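ok so we finally replaced the vacuum sealer at the shop. thread for the other small food people, all 2 of you who asked

1/ the old one was a countertop Nedenov and it did 10 good years. then the seal bar started leaving a wrinkle in one corner and we were redoing bags all through the lunch prep. Ksawery swapped the gasket in March, which helped for a while!

2/ we looked at a chamber machine from Zusuno. gorgeous. also 3,000 dollars and it weighs more than my fridge door can handle being near (long story). Sidra said no before I finished the sentence

3/ went with a used Wieczorek from a deli closing down over in Rolville. comes with the wide bar, so the big cheese bags finally fit. takes 15 seconds a bag, soup included if you chill it first 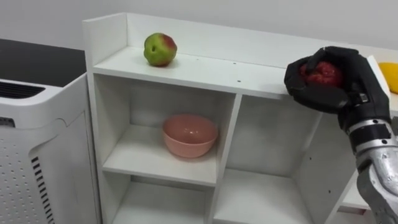

4/ bags are where the money goes, btw. get the textured ones, the smooth kind won't pull air in this type of machine. and skip anything soft or round, an apple like the one on that white shelf is happier left out in the open. I bag dried slices instead and they keep forever

5/ anyone know where to get spare teflon tape for the bar? the old supplier quit answering emails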